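Editz collects hand demonstrations for teams that train robots to pick things up, move them and put them away. We started in Bragança with two people and one gripper, and we now work in homes in town and in the villages nearby.

## What we do

Our collectors use hand-held grippers to do ordinary jobs: sorting small items, filling a bin, clearing a bed or a table. Each job is recorded from start to finish and becomes one example. A normal order is 600 examples, and the largest so far was nearly 1,000.

We don't tidy up before recording – a learning system needs to see clutter, odd shapes and things lying partly under other things. Tape, scissors, pens, clips and packets all turn up often.

## How we check

Every example is watched once at full length. Drops and second tries are kept and labeled. If the gripper leaves view for too long, we record the job again.

Rolls of tape are part of our standard set for new collectors, who practice closing the jaws on the roll without knocking what is next to it.
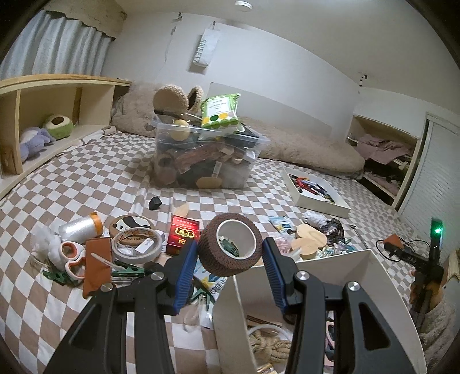 ## Who we are

- Mafalda Amaral – founder, schedules and home visits
- Kornél Rácz – grippers and repairs
- Deolinda Pinheiro – collector training and labeling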